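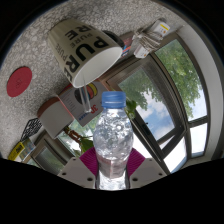 Ticket: bottles leaking at cap, Prastside break room
Opened by: Tonantzin Villalobos
Status: open, waiting on Plasstead

9:40 am. Clear bottles with the blue screw caps, the May delivery. 5 came back from the front counter with drips under the cap. Lables going soft and peeling at the seam.

10:05. Checked the shelf first. Dry. Not the fridge either, Buckley had the same thing with theirs and they keep them out on the counter.

10:30. Filled one to the neck, capped it hand tight, laid it on a paper towel. Wet ring in 11 minutes. Backed cap off, retightened, same. Swapped in a cap from the old case: no leak. So caps, prob not the bottles.

11:15. Called Plasstead. They want the case number, its on the flap of the box and Claren already flattened the box. Digging thru recycling.

1:20 pm. Found flap. Sent. They'll replace 100 caps now, rest of the 600 after they look at a sample.

For now: use old case only, keep new ones upright, dont put them in tote bags. Cups are fine, keep using those.

Leaving open til caps get here. T.V.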